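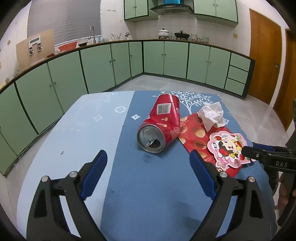

Cinbridge pauses hand-held gripper sessions after finger fault

Cinbridge, Sunday, April 5, 2020

Hello all. I'm Kirstin Haldane, I run the table-clearing work at Romalum, and I'd like you to hear this from me before it reaches you third-hand. We've stopped every session with our hand-held grippers. One of them pinched a colleague, and until we're happy with the fix they all stay on the shelf.

What happened is quickly told. Brijesh Kandpal was picking up kitchen rubbish, the usual cans and wrappers, with a gripper in each hand. He let go of the trigger and the left finger stayed shut. He reached over to free it and it sprang open, catching his thumb between the finger and the pivot plate. He has a bruise and a sore nail, and he was back at his desk the next morning (grumbling, but back).

Ezequiel Urquijo took the gripper apart that afternoon. A pivot screw had worked its way in too far and was binding the joint. We then checked the other grippers, 50 in all, and found 5 more with the same trouble. I'm not proud of that number. We had one report of a sticky finger back in February and I put it down to crumbs, so that one's on me.

So what now? Every pivot screw is being reset and locked with thread compound, and Ezequiel is fitting a small guard over the plates. From now on each gripper gets 10 full opens and closes before anyone starts work, and if a finger sticks, you put the thing down and call the workshop. Please don't poke at it – not even with a pen!

The recordings made with the six faulty grippers are being held back too. Our partners at Pirnska have been told and were very decent about it. If you were expecting data from us this month, it'll be late and I'm sorry.

We'll post again when the first repaired grippers go back out. Questions can come to me or to Nicanor Valcárcel at the Romalum office in Cinbridge.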